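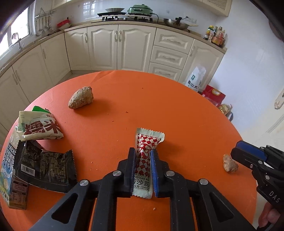
Figure 3. Tomato sauce packet, 9 g, with ginger on the table.

3. Clearing and sorting the table

This section covers the Perkcombe round table when it is used for sorting dry goods, sauce packets and root vegetables. Read Section 2 (Fitting the cover) first.

Before you start

Check that the cover lies smooth across the top. A faint crease near the edge is normal with a new cover and can be left alone. Have ready the Gwilliam tray, one small open tub, a soft brush and a damp cloth.

Sorting

1. Brush any dirt and crumbs toward you and off the edge into your hand. Ginger and other roots drop specks of soil, so expect to do this again at step 6.

2. Move the packages to one side of the table and keep them together.

3. Pick up sauce packets one at a time. Hold each packet by the sides and keep it upright. Do not pull on the serrated seals.

4. Look at both seals and the printed side. Creases in the packet are fine. Put it in the tub if both seals are closed. If a seal has opened, throw the packet away and wipe the table before going on.

5. Place large pieces of ginger on the left half of the tray and small pieces on the right. Do not stack them. Leave the skin on and do not wash ginger that is going into storage - brush it only.

6. Brush the table again, then wipe it with the damp cloth. Dry it before you put anything back.

Note: Single-serve packets often carry the date on the back or along a seal. Packets with no date go in the tub with the others, but use them first.

Note: The tub holds 40 packets of the 9 g size. Larger packets should lie flat on the tray.

CAUTION: Do not cut ginger or open packets directly on the cover. A knife will mark it, and tomato sauce left to dry can stain. Use the Caneck board supplied with the table.

CAUTION: Do not use bleach or scouring pads on the cover.

If sauce gets on the cover

Blot it with a paper towel, working in from the outside of the spill. Wipe with warm water and a drop of dish soap, then with plain water. For stains that stay after 2 tries, see page 26.

Bilholm table guide, revised October 2025. Text by Eluned Kemeys.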